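Waste and recycling changes at Brivida Court

The building's new hauling contract with Altent starts on 28th July. The old contract dated from 2003 and had been renewed without much change ever since, so several things residents are used to will be different. Please read this through before the changeover and pass it on to anyone who sublets from you.

Collection days. Trash will be picked up twice a week, as it is now. Recycling moves from every other week to every week. The trucks will come to the Essien Street gate, and the alley behind the north stairwell will no longer be used for pickup. Please do not leave anything in the alley after the changeover. Altent will not take it, and the city can fine the building.

The trash room. The two large dumpsters on the ground floor are being replaced with smaller wheeled carts. Gray lids are for trash and blue lids are for recycling. The carts do not hold as much as the dumpsters did, so boxes need to be flattened before they go in. If a cart is full, use the next one. Bags left on the floor are the main source of the smell on the first floor, and we had more complaints about that in February than in the rest of last winter.

What goes where. Paper, cardboard, cans, and bottles go in the blue carts, loose and without a bag. Rinse food containers. Candy and snack wrappers are trash, even the shiny ones that look like foil. So are tissues, paper towels, and receipts. Plastic shopping bags jam the sorting equipment and have to stay out of the blue carts altogether. The grocery store on the corner has a drop box for them inside the front door.

Bulky items. Furniture and mattresses now need to be booked through the office. The charge is $50 per pickup and will be added to your next monthly statement. Mattresses must be in a sealed plastic cover. Small appliances can go to the Gramutik repair shop, which accepts toasters, lamps, and fans for parts at no charge. Paint, batteries, and light bulbs are not accepted by either one and have to go to the county site.

Small bins inside apartments. Tie off the bag from any kitchen or bathroom bin before you carry it down. Loose waste blows around when the carts are tipped, and a lot of it ends up in the planters along the gate.

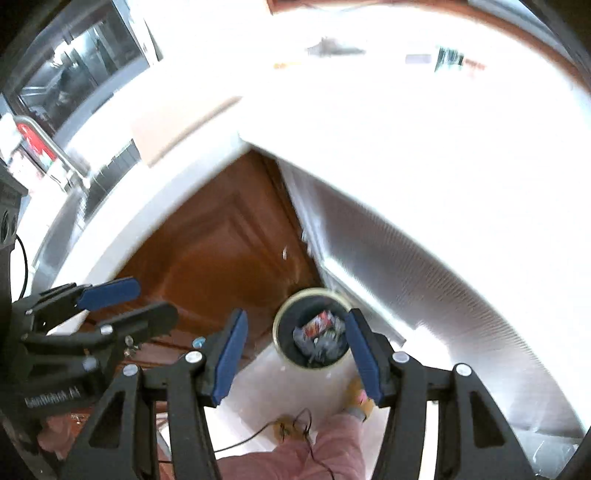
Do I have to buy a certain kind of trash bag?

Any bag that can be tied shut is fine, and there is no required size or color.

Keys. The trash room lock will be changed at the same time as the carts. Each apartment gets two keys at no cost. Pick them up from Ashraf Ghoneim in the office, and bring your old key with you. Questions about the contract or the bulky item charge should go to Taner Karabulut, preferably by email.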